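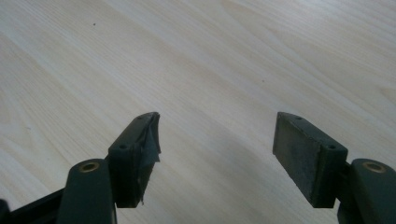

The equipment line for next year has come back from its first reading with a question mark against it, and the question is a fair one: do we need more hand-held grippers, or do we need to look after the ones we have? I went in expecting to argue for more. Then I spent a morning at the bench and changed my mind, at least in part. The black covering along the inside of the left fingertip is creased and peeling away, with a loose flap sticking out into the gap, and the pad on the facing finger is scuffed in patches. There is no line in the current budget for fixing any of that. There is a line for "future capability", which has been there since before I joined and which I've never managed to get defined.

So this item is a bit of a grumble, and also a request. If you have views on how we spend the money, please send them before the end of June, when the draft goes up.

**What's on the table**

We have three quotes in hand. I'll give you the numbers as they were given to us, before freight and before tax.

| Supplier | Offer | Price |
|---|---|---|
| Brident | Hand-held gripper, matched pair, no spares | $872 |
| Hegde | Hand-held gripper, matched pair, one set of finger pads | $695 |
| Zimis | Service plan for existing pairs, per pair, per year | on application |

Brident's brochure is lovely. It has a graph in it with no units on the upright axis, which I asked about and was told was "indicative". The product may well be fine. I'd be more inclined to believe it if the sales team could tell me what a replacement pad costs, and whether we can fit one ourselves or have to post the whole finger back to them. I've asked twice.

Hegde is cheaper and includes one set of pads, and people have been telling me that settles it. I'm not so sure. One set of pads is nice on the day you unpack the box. What I want to know is the price of the second set, and the tenth, and whether they'll still be making that shape in a couple of years. Their answer was that they have "no plans to discontinue". I've heard that one before, about a printer.

Zimis won't put a figure on the service plan until they've seen our usage logs. Our usage logs are a spreadsheet that four different people have filled in four different ways, so that may take a while. I do give them credit for asking. Neither of the other two wanted to know how much work the gear does, which seems an odd thing to leave out when you're quoting for it.

**The work itself**

It helps to remember what we're buying for. The kitchen tasks at Udness are small, fiddly jobs. A person holds a gripper in each hand, picks up a utensil in the jaws, takes it to or from the stand and goes again. A whisk with a wooden handle is a decent test of a fingertip, as the handle is smooth and the head likes to swing. If the pad is worn you end up squeezing harder, and I'd bet that's part of why the pads wear. 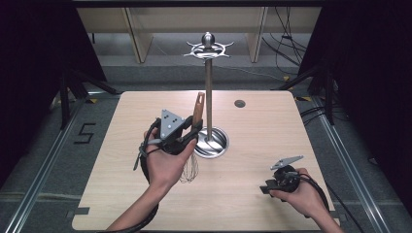 I raise this because both sales pitches lean heavily on maximum payload. Brident gave me a whole page on it. We are lifting whisks. I can't think of a single job on our list that gets anywhere near the number they were so proud of, and I'd happily swap the lot for a fingertip cover that stays stuck down.

Cables are the other thing that never makes it into a quote. A lead that runs back along the forearm gets bent every time the wrist turns, and leads fail. Neither supplier lists a spare one. When I rang Hegde they said any "equivalent" cable would do, then couldn't tell me what it was equivalent to.

**What I'd do with the money**

The draft as it stands asks for 10 new pairs. At the Brident price that comes to $8,720, and at the Hegde price $6,950. Either way it's the biggest item on our page, and it buys us more of the same gear with the same parts to wear out and still no plan for when they do.

My counter-proposal, which I've put in writing:

- Buy four pairs from Hegde ($2,780) and run them hard for a term before ordering any more.
- Set up a proper consumables line covering pads, tape, screws and leads. Please let it be called "consumables" and not something grand.
- Get a written parts price list from whichever firm we go with, good for two years. No list, no order.
- Fix the log. One form, one way of filling it in. I'll draft it.
- Leave Zimis open until the log is worth showing them.

The case against me is that prices may go up, and that a bigger order might get us a discount. It might. I asked Brident what the discount would be on 11 pairs instead of 10 and was told they'd "look after us". I asked for that as a percentage and I'm still waiting – the offer of a site visit and a demo came through within the hour, though.

I've also heard that we ought to hold off on the lot until the next model comes out. There's always a next model. Some of you will remember the year we waited for one, spent nothing, and had the unspent money taken back. I don't want to do that again either, and it's the main reason I'm asking for four pairs and not zero.

If you use the grippers regularly, I'd especially like to hear which part gives you trouble first. Pads, screws, leads, the bit where it digs into your palm after an hour, whatever it is. Two lines in an email will do. If you think I'm being stingy, say so, but tell me what the extra six pairs would be doing on an ordinary morning, and who'd be holding them.

The revised sheet will go into the shared folder under Equipment, next to the quotes. The Brident brochure is in there too if you'd like to see the graph.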